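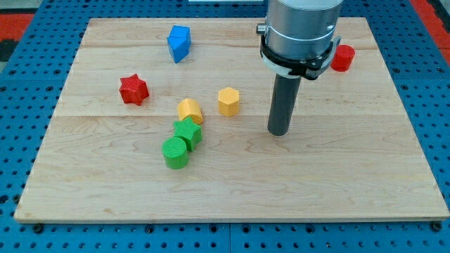 Wood takes in water from the air and gives it back for as long as it exists, and it changes size as it does so. The change is small along the length of a plank and much larger across the width, so a wide piece of furniture needs some freedom to move sideways. Most wide pieces today are glued up from narrower planks. The maple panel in the photo is made like this, with faint seams running across it and the wavy grain still showing in each part. Gluing does not stop the movement. The panel still swells and shrinks across its width much as a single wide plank would, and our project was about how furniture makers deal with that.

Why we chose this topic

The study tables in the Wirnside reading room were delivered in July and by winter several of the tops had split at the ends. The splits followed the grain and did not open at the glue joints, which surprised us. We had assumed the glue would be the weak point. The library let us look at the tables and take measurements as long as we did not remove any screws from tables in use.

Background

Wood cells hold water in two ways. Free water sits in the hollow part of the cell and leaves first when a board is dried. Bound water is held in the cell walls, and it is the loss or gain of bound water that changes the size of the wood. After drying, the amount of bound water follows the humidity of the room. Heated air in winter is usually dry indoors, so wood shrinks. In a humid summer it swells again.

Movement also depends on how the plank was cut from the log. Flat-sawn planks move more across their width than quarter-sawn ones, and they are more likely to cup. Quarter-sawn planks cost more, mainly from the extra handling and waste at the mill. Many makers mix whatever is in the stack, and then one part of a panel can move a little more than the part next to it.

What we measured

We measured the width of 3 table tops at marked points, both at the ends and in the middle. We used a steel rule and a sliding caliper extension borrowed from the Essien workshop. The readings were taken at the start and end of the heating season, and each was taken twice by different members of the group. We had 88 readings altogether after throwing out those where the marks had rubbed off.

We also visited Lesten, a small furniture shop, and Neltus, which makes kitchen counters. Both were asked the same questions about how they store planks, how they glue panels and how they fasten tops to bases.

Results

All of the tops were narrower at the end of the heating season. The middle of each top had shrunk more freely than the ends. The ends were screwed through a metal bracket with round holes, and those screws were tight. The top could not pull inward at that point, so the wood tore along the grain. The largest split was 2 mm wide at the edge and closed to nothing further in.

One top had no splits. Its bracket had been fitted with the screws slightly loose – probably by accident – and there were rub marks on the underside where the wood had slid. This was the most useful thing we found, although a single table does not prove much.

The two shops gave similar answers. Lesten keeps planks in the shop for about 3 weeks before cutting, so that they settle to the indoor air. Neltus buys panels already glued and lets them stand on edge with air on both sides. Both use slotted holes or small metal clips under a top, which hold it down but let it slide. Both also finish the underside. A finish does not keep moisture out for good, but if only the upper face is coated the two faces change at different speeds and the panel can cup.

Problems with the method

Our humidity readings came from a cheap meter on a shelf near the window, and they were probably lower than the true value at the tables. We lost access to the room in March and could not repeat the last set of readings. We also did not know how the planks had been sawn, except where the end grain was clear enough to see the rings.

Recommendations

The round holes in the brackets should be filed into slots running across the grain, and the screws put back with washers. Splits that are already there should be left until the humid months, when they can be checked again, and filled only if they stay open. Filling them in winter risks a hard ridge of filler pushing the wood apart when it swells.

Report handed in 10 May 2020. The full table of readings is in the appendix, with the end-grain sketches after it.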